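Pelov Capture 2.4 – essai sur une tâche d'insertion de cartes, deux bras

Jeudi 27 janvier
Rubrique : outils de collecte

Pelov Capture est un logiciel d'enregistrement de démonstrations destiné à l'apprentissage par imitation. Il prend en charge la synchronisation des flux caméra et des positions articulaires, le découpage en épisodes, l'annotation et l'export. La version 2.4, sortie en octobre, ajoute la gestion native de deux bras et un mode de réinitialisation assistée. Nous l'avons utilisée sur une seule tâche : saisir une carte mince de couleur verte et la placer dans une fente d'un rack à peigne noir.

Installation

Le poste d'acquisition tourne sous Linux, sur une machine Tavel déjà en service au labo. L'installation se fait par paquet, sans compilation. La détection des bras a fonctionné au premier lancement, celle des caméras de poignet au second, après modification manuelle des règles udev. La documentation mentionne ce point dans une note de bas de page du chapitre consacré au réseau.

L'étalonnage main-œil demande 8 poses par bras. L'assistant refuse les poses trop proches mais n'indique pas laquelle est en cause. Il faut tout reprendre.

Enregistrement

Nous avons enregistré 100 épisodes, dont 87 retenus après relecture. Les rejets se répartissent entre des pertes de trames sur une caméra de poignet et des épisodes clos trop tôt par l'opérateur. Le logiciel signale les premières à la fermeture du fichier, ce qui est tardif : on préférerait une alerte en cours de prise.

La pédale de début et de fin d'épisode est bien intégrée. L'anti-rebond est réglable, valeur par défaut correcte. Un double appui marque l'épisode comme échec sans interrompre la session. C'est la fonction que nous avons le plus employée, les échecs étiquetés servant ensuite à entraîner le classifieur de succès.

Les caméras de poignet sont enregistrées en pleine résolution, avec un aperçu réduit à l'écran. L'aperçu prend du retard dès que les deux bras sont actifs. Les horodatages, eux, restent cohérents ; nous les avons comparés à ceux de notre ancien enregistreur, Drodum, sans relever d'écart gênant pour cette tâche.

Réinitialisation

Entre deux épisodes, la position de départ doit varier. Le mode assisté tire au sort une configuration et l'affiche en surimpression sur la vue de poignet : orientation du rack, fentes déjà occupées, côté de présentation de la carte. L'opérateur remet la table en conformité, puis valide. Le principe est bon. En pratique, la surimpression est difficile à lire sur un objet fait de nombreuses ailettes noires parallèles, et l'on se trompe facilement d'une fente. Un numéro affiché en clair suffirait.

Autre réserve : les images prises pendant la réinitialisation sont conservées par défaut dans le même fichier que l'épisode, séparées par un simple marqueur. Si le chargeur de données ignore ce marqueur, les mains de l'opérateur se retrouvent dans le jeu d'entraînement. L'option « segments distincts » règle le problème. Elle devrait être cochée d'office.

Annotation et export

L'éditeur d'annotations est sobre et rapide au clavier. Les étiquettes de phase (approche, saisie, alignement, insertion) se posent à la volée et se corrigent trame par trame. L'export vers le format Hlongwane conserve les étiquettes mais perd les commentaires libres. La compression est réglée sur 90 par défaut ; à ce niveau, le bord des cartes reste net et nous n'y avons pas touché.

Bilan

Points forts : pédale, gestion des échecs, éditeur, horodatage.
Points faibles : étalonnage peu explicite, aperçu lent à deux bras, surimpression peu lisible, réglage par défaut discutable pour les segments.

L'outil convient à une équipe qui possède déjà son propre chargeur de données et sait ce qu'elle veut y faire entrer. Pour une première collecte, prévoir du temps de réglage – surtout côté caméras.
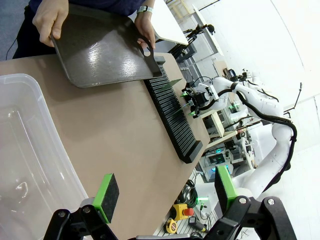
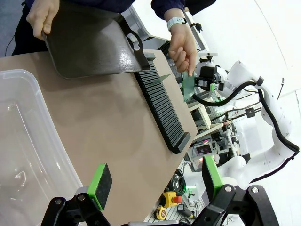 Vues de poignet : bac gris foncé incliné près du rack ; sur la seconde, une carte verte tenue à la main sous la pince de l'autre bras.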